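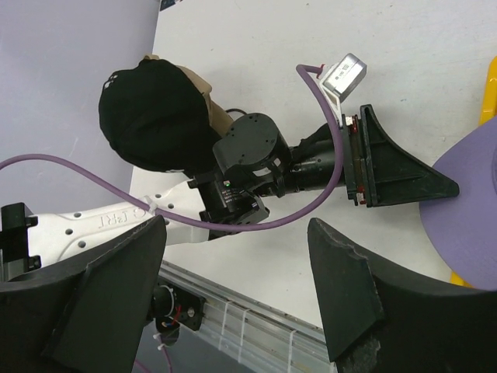

**ladilix_nord** schrieb:
Moin zusammen, bei uns in der Retourenabteilung (Mützen und Kleinkram, Heton-Lager) laufen seit September die Arme mit. Vorher haben wir zu sechst sortiert, jetzt steh ich mit einer Kollegin da und wir machen vor allem das, was die Dinger nicht packen. 571 Caps am Tag will die Schichtleitung sehen! Mein Rücken freut sich, mein Kopf eher nicht, ich glotze stundenlang auf Greiferfinger. Wie ist das bei euch so?

**Zoëga28** schrieb:
Kenn ich. Bei Titar hieß es erst auch, keiner verliert was. Stimmt sogar, nur arbeiten die vier anderen jetzt im Wareneingang und schleppen Kartons. Das Nette (quatschen beim Sortieren) ist komplett weg.

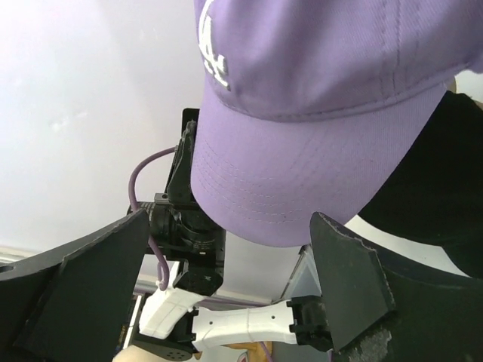 Und der Schirm ist halt immer das Problem. Wenn die Cap schief gegriffen wird, darf ich hin und alles neu hinlegen. Steht in keiner Stellenbeschreibung, Geld gibts dafür auch nicht extra.

**kistenschubser** schrieb:
> mein Kopf eher nicht

Seh ich anders, sorry. Ich hab elf Jahre Mützen auf Ständer gesteckt, das war auch kein Denksport. Ich hab die Einweisung gemacht und krieg jetzt 500 im Monat mehr, Nachtschicht ist auch weniger geworden. Man muss sich halt drum kümmern, dass man derjenige ist, der die Anlage bedient.

**ladilix_nord** schrieb:
Schön für dich, aber bei uns gabs genau einen Platz in der Schulung. Was machen die anderen? Ich hab dem Betriebsrat jetzt mal aufgeschrieben, was wir wollen:

- Schulung für alle aus der alten Gruppe

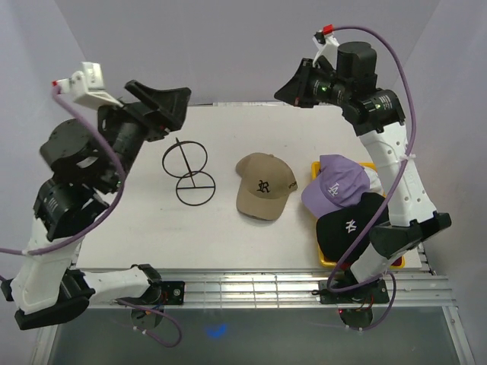 - Wechsel am Platz alle zwei Stunden
- Nachlegen und Störungen zählen als Arbeitszeit an der Anlage, mit Zulage

**Zoëga28** schrieb:
Punkt zwei klau ich mir! Sag mal Bescheid, was die antworten.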